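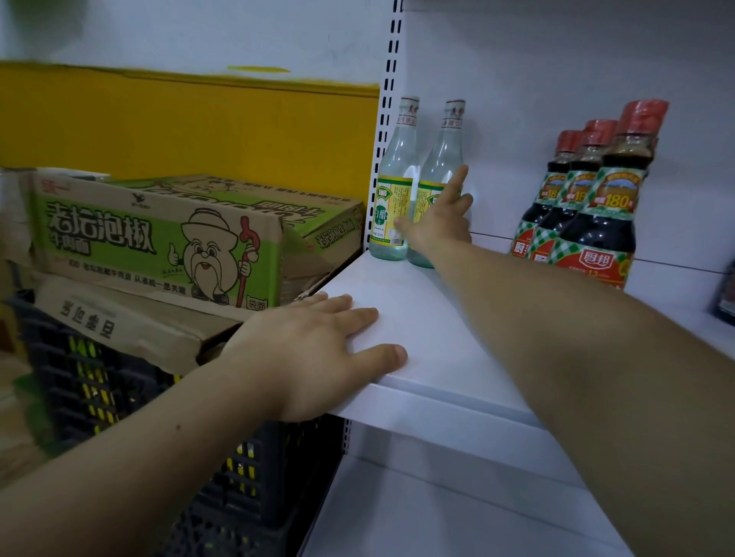
Ans Mertens wrote to ask whether the vinegar has to come off the shelf every time the soy sauce is restocked, or whether new bottles can just go in behind the old ones. In most shops it does not have to come off. Move it over by hand, fill the gap, and move it back.

Facing up a sauce and vinegar shelf

Do this before opening or in a quiet hour. On a short bay it takes about 20 minutes.

1. Check the shelf board first. Press down on the front edge with a flat hand. If it rocks, one of the brackets is not fully seated in its slot. Clear the board, lift it, and drop the brackets in again. Do not try to fix it with glass on it.

2. Pick one side to start from. I start at the upright and work across. Clear glass goes together and dark bottles go together, so a customer looking for white vinegar does not have to read every label.

3. Slide each bottle with your fingers low on the body. Tall bottles with narrow necks tip easily when pushed from the top. Paper neck labels also tear if you grab them there.

4. Check dates and caps. Older stock comes to the front. Anything with a sticky cap goes in the crate for the back room.

5. Wipe the bare board with a damp cloth, then a dry one. Soy sauce dries hard along the back seam. Warm water and a few minutes will loosen it.

6. Bring the rows forward with labels facing out. Leave a finger's width between bottles of different products.

7. Fill from the back. If the delivery doesn't fit, leave the rest in the carton and mark the count on the side.

Stock notes

At the Clerkwood store we keep 3 facings of soy sauce for each size. Hikbridge has deeper boards and gets by with fewer. Instant noodles can stay in their cartons next to the bay, but keep the stack clear of the bottles so that a carton being pulled out doesn't catch one.

If a bottle breaks, close the aisle before you sweep. Vinegar can be mopped straight away. Soy sauce needs paper towels first, then the mop, and a second pass once the floor has dried.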